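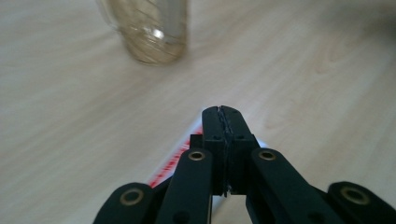 Bench by the window, glass jar at the back.

Tue 25 March

Long day, mostly spent on the hide glue trials, and I want to get it all down before I go home and forget which batch was which (I did exactly that in November and had to redo the lot). Dehua Tan came in early and had the glue pot warming before I had my coat off, bless him. We soaked the granules overnight in cold water as usual, then held the pot at 60 C. It crept up to 76 while we were both on the phone to Widell about the veneer order, so I have marked that portion "cooked" and set it aside. It may still do for sizing paper. I would not trust it on a chair joint.

Glued up the test strips in the order we agreed: the Orov glue first, then the Li glue, which came in the smaller bag and smells a good deal stronger, I must say. Both went on nicely. The Orov gave us more open time, enough to fuss with the clamps and change our minds once — the Li was grabbing almost as soon as the pieces met. If we use it for the Dandusstead chairs we will want everything laid out beforehand and two pairs of hands, and maybe the heater on in the corner too.

Numbering carries on from last time, so today's first strip is 193. I wrote the numbers in pencil on the end grain, since the ink bled so badly before. Five strips from each glue, clamped and stacked on the shelf over the sink. Please leave them alone until they have had their full two days, however tempting it is to give one a little twist!

Dehua wondered whether a pinch of salt would slow the Li down. I remember my old teacher using urea for that, and I have a note about it somewhere in the green binder, so I will hunt for it tonight. Worth one small batch, I think, before we ring Orov and pay for another sack.

Still to do: wash the brushes properly (warm water, no soap), order more cheesecloth, and find out from Widell whether the walnut is coming with the veneer or by itself.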